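Review: the Korstead hand-held gripper kit, after one term in our student club

Our club bought two Korstead gripper kits at the start of the year. We are a university robotics club with 9 regular members, most of them first and second years, and we wanted something for the pick-and-place part of the Larnmont student challenge. The task is simple on paper. You collect demonstrations by hand, train a policy on them and then run it on an arm with the same fingers. We had the arm already. What we didn't have was a decent way of collecting the demonstrations.

I did most of the assembly and a good share of the collecting, so this review is mostly about those two things. Shadi Mahasneh did the training side and I have added her comments where they matter.

Assembly

The kit comes as a bag of printed parts, a rail, a handle, two soft fingers, a camera mount and a box of screws. The camera is not included. The instructions are a folded sheet with drawings on one side and a parts list on the other. It took us an afternoon to build the first one and much less for the second.

The rail was stiff on both kits when new. We opened and closed it by hand for a while and it loosened. One of our handles had a rough seam down the inside which we took off with a file. The screws for the finger plates are short and easy to cross-thread, so start all of them before tightening any. I cracked one plate by ignoring this. Korstead sent a replacement and it arrived in 7 days, with no argument over whose fault it was.

The fingers

The fingers are the best part of the kit. They are soft and ribbed, and they give a little when they close on something. Our old set was hard plastic with rubber tape stuck on, made by a previous year's team, and it dropped anything round. With the Korstead fingers, small rounded things are much less of a problem. Flat things are still hard. A phone lying on a table is close to impossible to pick up unless you slide it to the edge first, and we left flat objects out of our task list after two evenings of trying.

The ribs do collect dust and need wiping. They come in one colour, a bright purple-pink that is easy to see in the footage. Shadi thinks this helps when she is checking clips by eye.

Collecting

The handle is comfortable for half an hour. After that the trigger finger gets tired, and the younger members with smaller hands found it worse. We ended up swapping over every 20 clips. The Lusivari handle, which we borrowed for a week from another team, has a shorter pull and I prefer it, but its fingers are poor and you can't mix the two.

We used a wide lens, as the challenge guide suggests. You see the fingers and the object, and most of the room as well.
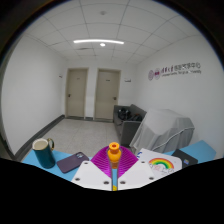
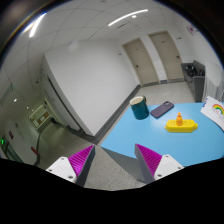 The small orange bottle shape, held between the fingers in the first and on the table in the second.

Do you need a robot arm to get any use out of the kit?

You can collect and label demonstrations with the kit and a camera alone, and several of our members have never touched the arm. To run what you have trained, you will need an arm that takes the same fingers.

Our target was 2,000 clips and we got there a week before the deadline. We threw out 300 of them. Most of those were bad because the person holding the gripper moved too fast and the picture blurred, and that is down to practice. A smaller number were lost when the camera mount worked loose. The mount is held by a single thumbscrew and it creeps. We now put a pencil mark across the joint and check it at the start of each session. For the price, it should have two screws.

Shadi's view is that the data is good enough and that our mistakes were in planning. We changed the table layout too little in the early sessions, so the first policy only worked with the mug in one place. Later sessions were better.

Parts and price

Spare fingers are sold in pairs and we have gone through one pair. Naidoo, the shop we ordered from, keeps them in stock, but the finger plates have to come from Korstead directly. I would order a spare pair of each with the kit.

Would I buy it again? For a club, yes - the fingers are worth it and the rest can be put right with a file and a better thumbscrew. If you mainly want to pick up flat or thin things, look at something else.

Four stars out of five. I took one off for the camera mount.

Reviewed Jul 18, 2023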